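Destoseck Label Printer – Setup Guide
Section 6: Labeling small stock

6.1 Before you start

The printer must be connected and the ribbon loaded as described in Section 4. Work on a clear surface large enough to lay out one batch. A plain cloth keeps small goods from rolling and makes dropped backing paper easy to find.

CAUTION: Do not touch the print head after a long run. Switch the printer off and wait 10 minutes before opening the cover.

6.2 Sorting the batch

1. Lay out the goods for one batch only. A batch may hold up to 78 items.
2. Separate goods with a flat face from goods without one. Flat goods take a direct label. Soft or rounded goods take a tie-on tag.
3. Set aside any item that already carries a supplier code. See 6.4.
4. Enter the batch name in the Shokri software under Stock > New Batch. Names may not contain a slash.

Small goods on a purple cloth

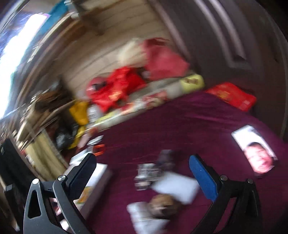 Welilthorpe Gifts writes that step 4 should come first, as their staff kept sorting goods into batches the software then refused to name. The order can be changed without any effect on the labels – the software does not check it.

6.3 Printing and applying

1. Select the batch and press Print Test. One label is printed.
2. Scan the test label. If the scanner gives two short tones, the code was read but is not in the stock list. Save the batch and scan again.
3. Press Print All. Do not pull on the labels while the feed light is blinking.
4. Peel each label from the short side. Apply it to the flattest part of the item and press down from the center outward.
5. For tie-on tags, thread the loop before applying the label to the tag.

Note: The standard roll holds 200 labels. The low-roll warning appears when 10 remain. If you replace a roll in the middle of a batch, press Resume. Pressing Print All again starts from the first label.

Note: Labels placed across a fold or seam may lift at the corners. Use the narrow label (Setting N) or a tag.

6.4 Items with an existing code

Many packets arrive with a square code on the front. The Drurkness scanner reads whichever code it meets first, and this may be the supplier's.

1. Scan the existing code. If the software shows a stock entry, no new label is needed.
2. If the software shows "Unknown code", choose Link to link the code to an entry, or Replace to print a new label.
3. If you choose Replace, place the new label fully over the old code. A partly covered code can still be read by the scanner.
4. Do not cover ingredient, safety or age text.

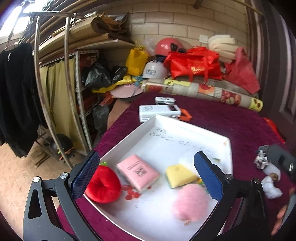 Figure 6-2. Packet with square code, soft item and shallow white box or lid.

6.5 Closing the batch

1. Scan every item once. The counter on the screen must match the batch total.
2. Choose Stock > Close Batch. A closed batch can be viewed but not edited.
3. Turn the printer off at the rear switch if it will not be used again that day.

If the counter is higher than the batch total, an item was scanned twice. Choose Undo Last Scan or clear the count and repeat step 1.

Section 6 revised 6 May 2019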